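Bench rules FAQ, Gradomeck shared robot lab

I get the same questions every time a new group starts, so I wrote my answers down. If yours is missing, come find me or Halldóra Hjaltadóttir.

Do I really have to stop the arm before I reach in for a spoon?
Yes! Every time, even if it's parked, even if you're fast. Hit pause, wait for your partner to say "clear," then reach.

What speed can we run at?
Stay under 100 mm per second for anything new. Once a task has 13 clean runs in the log you can ask me to raise it to 300 (I usually say yes, but ask).

Can I tidy the silverware between runs?
Please don't line it up. The Hviid sorting task wants a messy table, with pieces overlapping and pointing every which way. Bins stay upright and within reach of both grippers, and that's all the arranging I want.

Who fills in the log?
Whoever is holding the stop button. Higinio Manríquez made the sheet and he'd love it if people stopped leaving the "dropped items" box blank. Zero is a number, folks.

A finger pad looks worn. Can I keep going?
Nope, swap it. Spares are in the Dollano drawer, and if we're down to 3 pairs, tell me so I can order more.

Can my kid visit?
Sure, on the far side of the tape, with the arms powered down.

Gradomeck shared robot lab | Questions: ask at the front bench | © Gradomeck | Back to top

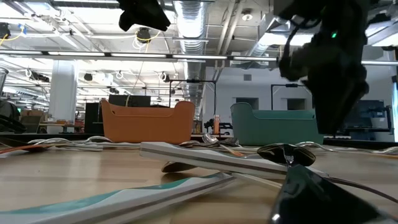

Page last changed: December 2024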